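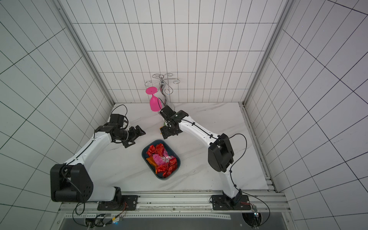
Slide 1. White marble pattern on the floor of a small enclosure, with two robot arms.

Imitation marble: notes for the Indcombe hall talk

Leave slide 1 up while people find seats. Lights stay on for the first part. Samples are in the blue crate, and they go round from the left side of the room.

Opening

Thank the hall for having me. Toilets, tea at the end, questions at any time.

The talk is on surfaces made to look like marble. Real marble comes in near the start and then mostly drops out. I'm a painter and decorator by trade, so the paint section is the longest. I know the printed products from laying them and pulling them up.

Ask who has some at home. Prompt: benchtops, bathroom vanities, shelf liner, the splashback behind the laundry tub.

Real marble, briefly

Limestone changed by heat and pressure. The veins come from impurities such as clay and iron oxides that were in the original stone. Pure marble is white. Grey veining is what most people picture, but there is green, red, black and yellow as well.

It's heavy, it costs a lot to move, and acid marks it. Lemon juice or vinegar will take the polish off a benchtop. Pass round the Achari offcut with the dull ring on it. Ask for it back.

Painted marble

Old practice. The Romans painted wall panels to look like coloured stone, and some of it can still be seen at Pompeii. It turns up in churches right through to the nineteenth century, usually on columns and around altars. A lot of that work was done in places that had good stone in other parts of the same building.

In Australian houses, look at the fireplace. Plenty of Victorian terraces have a slate mantelpiece with a painted and varnished marble finish. Knock on it and check the back edge where the paint stops. Timber ones are around too, and they feel warmer under the hand.

How it's done (slides 2 to 5, one per step, don't rush):

Ground coat, off-white eggshell, rubbed down well. Any brush mark left in the ground will show through to the end.

Thin oil glaze over the top, with a touch of raw umber and black. Soften it with a badger brush while it's wet. This gives the cloudy areas.

Veins go in with a feather or a fine swordliner. Roll it between the fingers as you draw it along. Veins run mostly in one direction, on the diagonal. They fork and join up again. They don't cross like a street grid, and they don't wriggle. Beginners put in too many. Show the Jillo Street door panel, my second ever job, which has too many.

Soften again, across the vein first and then along it. Leave overnight. Second set of veins, finer and sharper. Varnish, usually 2 coats.

Demonstration if time allows. Board is already grounded. Lay the drop sheet BEFORE opening the glaze.

Scagliola

Different method, often confused with paint. Plaster, animal glue and pigment, mixed into coloured doughs, sliced and pressed together, then ground back and polished. The colour goes right through, so a chip doesn't show white. Cold to the touch, but less cold than stone. Some people say they can pick it on a column with one hand. I can't always.

Slow work and dear in labour. Very little new scagliola is made here, and most of the work is repair.

Marbled paper: mention it and move on. Colour floated on a bath and lifted off on the sheet. It borrows the name and doesn't look much like stone.

Printed patterns

Linoleum with a marbled look was common in kitchens and hallways between the wars. In the jaspé and marbled types the colour is in the sheet itself, so it wears evenly. Cheaper printed felt-base wears through to black in the doorways first.

After that came laminate, then vinyl sheet, vinyl tile, stick-on film and printed porcelain.

Telling a print: find the repeat. Choose a vein with an odd fork in it and look for the same fork further along. Pass round the Ditel sample book, open at page 42. On that one the repeat is a bit under a metre. Better porcelain ranges have more different faces in the box, and a careless tiler can still lay the same face side by side. I've seen it in a foyer with three in a row.

If you're laying it yourself, open several boxes at once and shuffle them. Turn some tiles end for end. Dry lay the middle of the room and look at it from the doorway before any adhesive goes down.

Costs (only if asked)

A painted mantelpiece, some 200 dollars in materials if you need to buy the brushes, and most of that is the badger. Stick-on film for a small benchtop is well under 100. Don't quote for labour from the stage.

Care

Painted: damp cloth, no sprays, no wax over old varnish until you know what the varnish is. Scagliola: keep it dry. Lino: mild soap, never flood it. Old vinyl tiles and their backing may contain asbestos. Say this slowly. Don't sand or lift them without a test.

Finish

Collect samples. Count is on the lid of the crate. Handout on the side table has the glaze recipe.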